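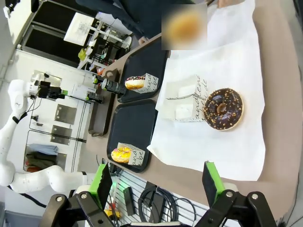 Home Shop Prescriptions Delivery Help Contact

Celtora Soluble Fibre Powder: Frequently Asked Questions

The answers on this page apply to Celtora Original and Celtora Orange as supplied by Procházka Pharmacy. They do not replace the leaflet in the carton or the advice of a doctor, pharmacist or dietitian.

What is Celtora?

Celtora is a soluble fibre powder made by Jesow. It is a food supplement for adults who find it difficult to obtain enough fibre from their ordinary meals. The powder is stirred into a cold or warm drink or into soft food, where it dissolves without setting or becoming noticeably thick. It is not a laxative medicine and it is not intended to treat any illness.

Who can take Celtora?

Celtora is suitable for most adults. It should not be given to children unless a doctor or dietitian has recommended it. Customers who are pregnant or breastfeeding should speak to a midwife, doctor or pharmacist before use.

Who should not take Celtora?

Celtora must not be taken by anyone who has, or has been told they may have, a blockage or narrowing of the bowel. It is also unsuitable for anyone who is allergic to an ingredient listed on the carton. Please ask for medical advice before use if you:

- have difficulty swallowing, or have been told to thicken your drinks
- have had recent surgery on the stomach or bowel
- have been advised to limit the amount of fluid you drink
- follow a low-fibre diet on medical advice
- have a long-term bowel condition

Any lasting change in bowel habit, bleeding, unexplained weight loss or severe stomach pain should be reported to a doctor. A fibre supplement should not be used to manage these symptoms at home.

In which sizes and flavours is it available?

Celtora Original has no added flavour and is available in a carton of 32 sachets or a tub of 600g. Celtora Orange is available in sachets only. The tub is supplied with a measuring scoop, which will be found beneath the inner seal. One level scoop is equal to one sachet.

How should the powder be prepared?

Pour a full glass of water, squash, milk or juice. Sprinkle the contents of one sachet, or one level scoop, over the surface and stir until no powder remains. Drink it straight away. Small clumps may form if the powder is added to an empty glass before the liquid. These are harmless and can be broken up against the side of the glass with a spoon.

Celtora Original may also be stirred into soup, porridge, yoghurt or stewed fruit. Celtora must never be swallowed dry.

Can it be mixed with fizzy drinks?

It can, although the manufacturer suggests still drinks for preference. Powder added to a fizzy drink will cause it to foam, and a drink poured to the brim is likely to overflow. If a fizzy drink is used, choose a large glass, fill it no more than halfway, and add the powder a little at a time. The powder should not be tipped directly into a can or bottle, where it cannot be stirred properly. Customers who are watching their sugar intake should remember to count the drink as well as the supplement.

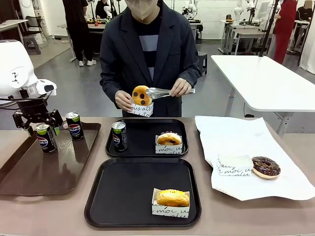
Pepsi cans on serving trays.

How much should be taken each day?

New users should begin with one sachet or scoop daily, taken at any time that is convenient. If this is well tolerated after the first week, a second may be taken at a different time of day. The maximum is 2 sachets or scoops in any one day unless a health professional has advised otherwise.

What should be done if a serving is missed?

Continue as normal with the next serving. Do not take extra powder to make up for the one that was missed.

Does the fluid matter?

Yes. Fibre should always be taken with plenty to drink, and fluid intake should be kept up through the day. Increasing fibre without sufficient fluid can make constipation worse. Those who have been given a daily fluid limit should not start Celtora until they have spoken to the team responsible for their care.

Are there any side effects?

Wind, bloating and mild cramping are the most common and usually settle as the body becomes used to the additional fibre. Reducing the amount for several days and then increasing it gradually may help. If discomfort is severe or does not settle, stop using the product and speak to a pharmacist. Seek urgent medical help if you experience swelling of the face or throat, difficulty breathing, or severe stomach pain with vomiting.

Can Celtora be taken with medicines?

Some fibre supplements can affect the way in which medicines are absorbed. As a general precaution, the leaflet advises leaving a gap of at least two hours between Celtora and any medicine taken by mouth. Certain medicines need a longer gap or particular timing. Customers who take regular medication, including treatment for diabetes, thyroid conditions, epilepsy or heart conditions, should check with a pharmacist before starting. Prescribed medicines should not be stopped or delayed in order to fit in a supplement.

Is it suitable for people with diabetes?

Celtora Original contains no added sugar. Celtora Orange contains a sweetener, the name of which is printed on the side panel of the carton. A change in fibre intake may affect blood glucose readings in some people, and those who monitor their levels should continue to do so as instructed by their diabetes team.

Does Celtora contain gluten, milk or nuts?

Neither product has gluten, milk or nuts among its ingredients. Recipes and production arrangements are subject to change, and the label on the pack received should be taken as the correct version wherever it differs from this page. Questions about traces of allergens should be put to Jesow using the contact details on the carton.

Is it suitable for vegetarians and vegans?

Both flavours are suitable for vegetarians and vegans.

Should Celtora replace high-fibre foods?

No. Wholegrain bread and cereals, beans, lentils, vegetables, fruit, nuts and seeds provide nutrients that a fibre powder does not. Celtora is intended to be used alongside a varied diet. Cakes, biscuits and other sweet foods may still be eaten in moderation, but the addition of a fibre supplement does not alter their sugar or fat content.

How should it be stored?

Keep sachets and tubs in a cool, dry cupboard out of the reach of children. Refrigeration is unnecessary and may introduce moisture. Once the inner seal of a tub has been broken, the contents should be used within 60 days. It is helpful to write the date of opening on the lid. Unopened packs may be used until the date shown on the base.

The powder in my tub has become hard. Can it still be used?

Powder that has hardened has normally been exposed to damp and should be discarded. Please replace the lid firmly after each use and make sure that the scoop is completely dry. If the powder was hard when the seal was first broken, contact us and keep the tub, as we will need the batch code.

Is a prescription needed?

No. Celtora is sold without a prescription. On a first order, customers are asked to complete a short set of health questions, which are read by a member of the pharmacy team. We may contact you for further details, and we reserve the right to decline an order where the product does not appear suitable.

Can Celtora be ordered on behalf of another person?

Yes, provided that the health questions are answered for the person who will be taking it. Care homes and other organisations should contact the trade desk instead of using the online basket.

Can it be collected in person?

Orders may be collected from our Brondcombe branch once a confirmation message has been received. Please bring the order number. Online orders cannot be collected from the branch without this message, even where the item is on the shelf.

Can an order be returned?

Unopened sachet cartons and sealed tubs may be returned in line with our returns policy. For reasons of hygiene, we are unable to accept opened packs unless they are faulty. Damaged deliveries should be reported before the pack is thrown away, with a photograph if possible.

Why is Celtora Orange shown as out of stock?

The manufacturer is changing the carton, and supplies of Celtora Orange are limited until November. Celtora Original is not affected. Customers may request an email alert from the product page. We do not hold a waiting list and are unable to reserve cartons by telephone.

Where can further advice be obtained?

The pharmacy team can be reached through the Contact page or by visiting the Brondcombe branch during opening hours. Messages sent through the website are not monitored overnight and must not be used in an emergency.

Was this page helpful? Yes No
Share Print 2 comments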